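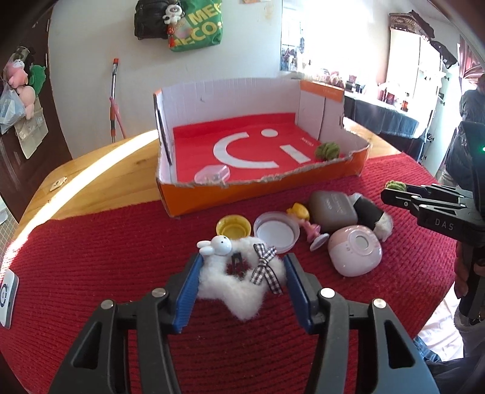
Newsletter > Machines at Work > Household

Can a machine clear a table yet?

24th August – 3 comments – 29 shares

Sorting a table of small stuff into a box is still one of the harder chores you can give a machine. Dishwashers and vacuums have had their own machines for years. Hair clips, bottle caps and toy parts have not.

Siriporn Phetsri has been looking at this for Clisitine, a small firm that tests home robots before they go on sale. Her team keeps a log of every pickup, and the current log stands at 1916 tries. Hard, plain shapes such as lids go well. Fluffy things are worse. The fingers close on the fluff and the machine has to guess where the solid part is. Bows with long tails are a problem too, as a tail can hang over the side of the box after the rest has gone in.

Cloth under the objects also matters. A ribbed knit moves when a finger drags across it, and a small cap can travel with it.

Phetsri's view is that a simple tidy-up, with one box and no sorting, is close. Putting each thing back where it lives is much further off. "People want the second one," she says.

Shop floors are a little ahead. The packing line at Bolon gets the same parts in the same trays all day, and a machine handles most of it – a person still steps in for anything soft.

Clisitine plans a second round of tests in October, with bags and socks added.

7 more in Machines at Work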